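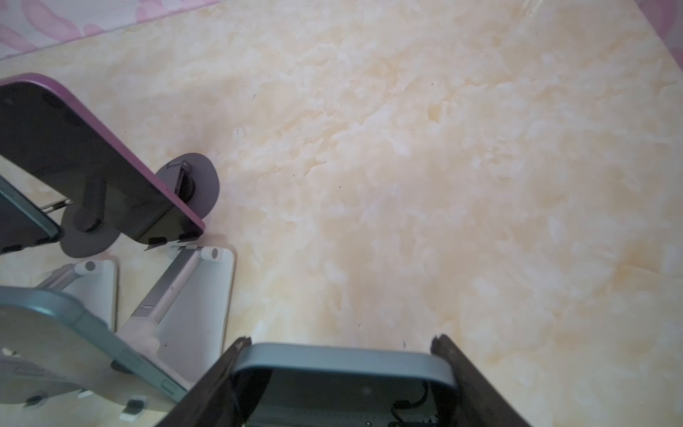 ## Phone stand cell: protective stop FAQ

Maintained by Hoi-yan Yip for operators of the two-arm cell at Trevatlow. Covers fault 159 and the dropped-phone events logged in August.

### What is fault 159?

A force limit fault at the wrist. The controller compares the expected joint load with the measured load and stops the arm when the difference stays over the limit for 300 ms. Both arms stop, including the one that did not fault.

### What caused the August events?

In all 3 logged events a fingertip touched a stand before the jaws reached the phone. The stand slid, the phone tipped, and the arm kept moving until the limit tripped. The task script (Jokano, build 1767) used stored stand positions and did not check them again between picks. A stand that had been bumped on one pick was in the wrong place for the next.

### Does the fault mean the arm is damaged?

Usually no. Check the fingertips for looseness and the wrist cable for snags. If fault 159 comes back on an empty move, with nothing in the jaws and nothing near the arm, take the arm out of service and report it.

### The indicator lights on the arms are green. Can I reach in?

No. On this cell green means the joint has power and is talking to the controller. It says nothing about whether motion is blocked. A stopped arm can still be under power and can still move when the script resumes. Press the emergency stop and wait for the controller screen to show "drives off" before your hand crosses the rail.

### How far apart do the phones need to be?

Far enough for one open jaw to pass on the side the arm comes in from. Upright phones in a tight group are the worst case, as the wrist is wider than the fingers and can catch the phone next to the target. Flat phones are easier to clear, but the fingertips come down close to the table and a height error will trip the same fault.
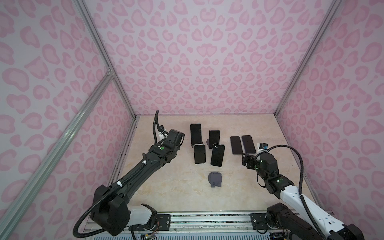 ### How do I recover after a stop?

1. Press the emergency stop and confirm "drives off".
2. Support the phone if it is held in the jaws, then release the jaws by hand.
3. Remove any phone or stand that has tipped over. Do not stand it back up in place.
4. Look along the cable hose on each arm for a loop caught on a joint.
5. Clear the fault, then home one arm at a time - left first.
6. Run the position check before starting the script.

### Can I clear the fault from the tablet and carry on?

Not for fault 159. Remote clear was turned off for this code after the second event, when the script resumed with a stand still against a finger.

### Has the script been fixed?

Partly. The current build checks stand positions before every pick. It does not yet detect a phone that is loose in its stand. Jelley is testing a slower approach for the last part of the move. Until that is released, keep the speed setting at low.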